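Kappe ab, Kappe drauf: Eine Liebeserklärung an den Filzstift

Es gibt Schubladen, die man nur einen Spalt weit aufbekommt, und bei mir zu Hause sind es immer die mit den Stiften. Kürzlich habe ich eine davon ganz herausgezogen, auf den Tisch gekippt und einen kompletten Dienstag damit verbracht. Geplant war eine Viertelstunde!

Ein Stift ist ja schnell zur Hand genommen. Aber die Kappe, dieses kleine Ding, führt ein Eigenleben.

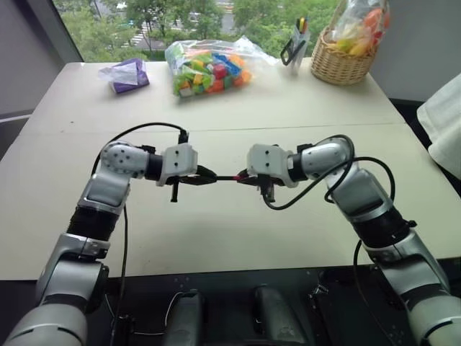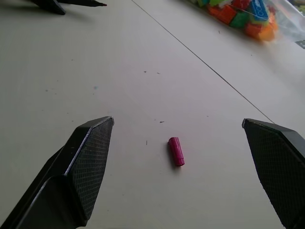 Magenta ist überhaupt eine Farbe, über die man viel öfter reden müsste. Im Zwölferetui unserer Kindheit hieß sie Rosa oder Pink und war für Prinzessinnen und Schweinchen reserviert. Dabei kann sie fast alles: Überschriften, Korrekturen, Geburtstage im Wandkalender, die eine Zeile im Rezept, die man sonst garantiert überliest. Ich schreibe seit Jahren meine Einkaufszettel damit, und im Supermarkt finde ich sie auch ganz unten in der Tasche sofort wieder.

Zurück zur Schublade. Insgesamt lagen darin 400 Stifte, ich habe sie beim Sortieren mitgezählt und zwischendurch zweimal von vorn angefangen. Darunter waren Werbekugelschreiber, ein halber Satz Aquarellstifte, drei Anspitzer voller Späne und 14 Kappen, zu denen auf den ersten Blick kein Stift passte. Auf den zweiten Blick passten immerhin elf davon. Die anderen liegen jetzt in einem Schälchen auf der Fensterbank, und ich gebe die Hoffnung nicht auf.

Wer so etwas selbst vorhat, braucht einen Stapel Schmierpapier, ein feuchtes Tuch und eine leere Tischplatte, am liebsten eine helle. Auf dunklem Holz verschwinden schwarze Fineliner einfach, und man wundert sich am Ende, warum das Etui nicht voll wird. Dann wird gekritzelt: jede Farbe einmal als Schlangenlinie, einmal als Fläche. Was nach drei Linien noch kratzt, bekommt eine Nacht Bedenkzeit, waagerecht und fest verschlossen, und erst danach wird entschieden. Ein olivgrüner Marker, den ich schon abgeschrieben hatte, malte am nächsten Morgen wie am ersten Tag - ich habe mich gefreut wie ein Kind.

Überhaupt das Verschließen. Das Klicken einer gut sitzenden Kappe gehört für mich zu den schönsten Geräuschen am Schreibtisch. Bei manchen Stiften ist es hell und trocken, bei anderen eher ein sattes Schmatzen, und bei den ganz billigen hört man nichts und schiebt vorsichtshalber noch einmal nach. Meine Favoriten sind in dieser Hinsicht die dicken Marker von Grendholm, die rasten mit einem kleinen Ruck ein, den man bis in den Daumen spürt. Leider rollen sie vom Tisch, sobald man wegschaut. Die schlanken von Stititz haben dafür einen Clip, der sie an Ort und Stelle hält, und liegen leichter in der Hand, wenn man eine ganze Seite schreiben will.

Eine Entdeckung war auch der kleine Schreibwarenladen Cárdenas, in dem ich im Dezember eigentlich nur Geschenkpapier kaufen wollte. Hinten links steht dort ein Regal mit der handgeschriebenen Aufschrift »Import«, und in diesem Regal habe ich sehr viel Zeit verbracht. Man darf alles ausprobieren. Der Block zum Testen ist ein Kunstwerk für sich, voller Namen, Spiralen und schiefer Katzen, und ich habe lange darin geblättert. Mitgenommen habe ich am Ende einen Pinselstift in einem Rotton zwischen Ziegel und Himbeere, für den ich bis heute kein richtiges Wort habe.

Geblieben ist nach der großen Sortiererei ein System, das erstaunlich gut hält. Stifte für jeden Tag stehen im Becher neben dem Telefon, Filzstifte liegen flach in einer niedrigen Schachtel, nach Farben geordnet von Gelb bis Schwarz. Buntstifte dürfen durcheinander sein, das gehört bei ihnen dazu. Und wer beim Malen mehrere Farben gleichzeitig offen hat, steckt die Kappen am besten gleich hinten auf den Stift, auch wenn er dann etwas kopflastig wird.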